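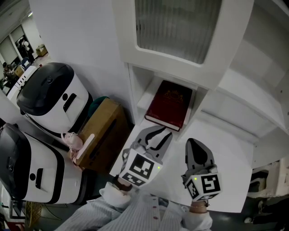 Clarness Glass-Door Cabinet, White - Review

Four stars out of five
Reviewed by Getsemaní Barajas

I bought the Clarness in June to replace a tall pine bookcase that collected dust faster than I could wipe it. My apartment is on a busy street and the windows stay open most of the summer, so I wanted something with doors. I also didn't want to look at every spine and stack of papers I own. Ribbed glass seemed like a fair compromise.

Delivery and boxes

It came in 2 boxes. The second one weighed a lot more than the first, and the driver would only bring it as far as the lobby. Get someone to help you on the stairs. One corner of the carton was crushed but the panel inside was fine.

Assembly

The instructions are drawings only. There are 19 steps, and most of them are clear. Step 11 is the bad one. It shows the back panel sliding in from the top, but the groove has paint in it and the panel stops halfway down. I scraped the groove with a putty knife and then it went. I started after lunch and hung the last door a little before seven in the evening.

The hinges adjust in three directions with an ordinary Phillips screwdriver. My left door hung low at first and rubbed on the frame. Two turns fixed it.

The doors

The frosted glass hides more than I expected. You get light and dark shapes and that's it. Fingerprints don't show on the outside, but dust settles in the ribs, and a flat cloth just slides over it. I use a dry paintbrush.

The doors close with magnets. They're strong enough that the whole unit shook when I pulled one open before I had it fixed to the wall. Use the wall bracket. The screws that come with it are for studs, and you'll need your own anchors for drywall.

The open shelf

I thought I'd want a door here too, but this is the part I use the most. It's a good height for whatever I'm reading now, and big books fit lying flat. Standing up, anything taller than a normal hardcover won't go in.

Finish

White paint, smooth, no drips that I could find. It does mark. A Gurkel desk lamp with rubber feet left two gray rings that took baking soda to get off. Coffee wipes up fine.

Compared with the Plullstead

I looked at the Plullstead at the Figueroa showroom before ordering. It has clear glass and deeper shelves, and the drawers run better. It was also 800 dollars before delivery, and I didn't like the handles.

Customer service

I was short one shelf pin. I emailed the part number, 3794, and a bag of four came in the mail nine days later, no charge.

I took off one star for the groove and the missing pin. I'd still buy it again in the same color.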